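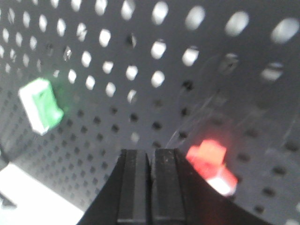
## Pegboard

Pegboard is a flat panel drilled with rows and columns of round holes, so you can stick hooks, pins and little holders wherever you like. I've had one over my bench in Brendcombe since April and I'm a bit of a bore about it now!

### Color and light

Gray is my favorite (light gray especially), as bright bits like a green block or something red are so easy to spot against it. Where there's light behind the panel the holes glow white, and where the backing is dark they turn into gray or black dots. You can get both on one board.

### Putting it up

Leave a gap behind the panel or the hooks won't go in. I used 8 spacers, and my friend Shalini Jaiswal managed with 7 on hers, which is the same size.

### Hooks

Check the hole size before you buy, because makers don't all agree on it. My Lako hooks fit fine, but the Zemen ones wobble, so they only hold string and tape.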